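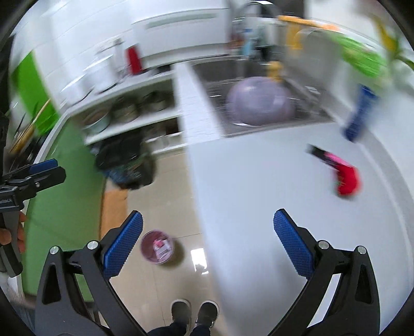
I put off replacing our kitchen counter for so long that my brother-in-law Saqib started calling it "the museum piece." It was a tan laminate with a burn ring next to the stove and a seam that caught crumbs no matter what I did. So when we finally had a bit of money set aside, I went all in on the smooth white one from Werka, their Funis line, and I've now lived with it long enough to have opinions!

First thing, the white. Everybody warned me off white. My neighbor Natalina has a speckled gray top and swears you could lose a whole sandwich on it, and she meant that as a plus. But our kitchen only gets light in the morning, and the old counter just ate it up. With the new one I don't flip the overhead light on until dinner, even in winter, and I can see what needs wiping (all the time, it needs wiping all the time).

Coffee comes off with a damp sponge. Beet juice too, if you catch it the same evening. Turmeric is another story. I make a big pot of dal most weekends and I had a yellow smudge by the sink for three days before baking soda paste and a lot of rubbing got rid of it. Tomato sauce left overnight - faint orange ghost, gone after the second wash. I haven't used bleach on it and the care sheet says not to.

The raised edge along the wall side is my favorite part and I almost didn't get it. It was $156 extra for our length, and I stood in the showroom going back and forth until the salesman went off to help somebody else. Get it. Our old counter met the wall with a bead of caulk that went black every summer, and I used to redo it each August. Haven't touched a caulk gun since.

Now the complaints. It's loud. Set down a steel bowl and the whole house knows you're up. It also shows knife marks if you get lazy and slice a lime straight on it, which I did, in the first week, and I still see that little line every single time. And pots from the stove need a trivet. The sheet says 400 degrees is too hot for it, and I didn't feel like testing anything lower.

Installation was fine, a bit slow. Two guys, one long day, and they had to come back because the sink cutout sat a hair too tight. Werka didn't charge for the second trip. They did charge $70 to haul off the old top, and that wasn't on the quote, so ask up front.

Would I buy it again? Yes, with the raised edge, and I'd buy a second cutting board the same day. Four stars from me. Saqib says five, but he doesn't make the dal.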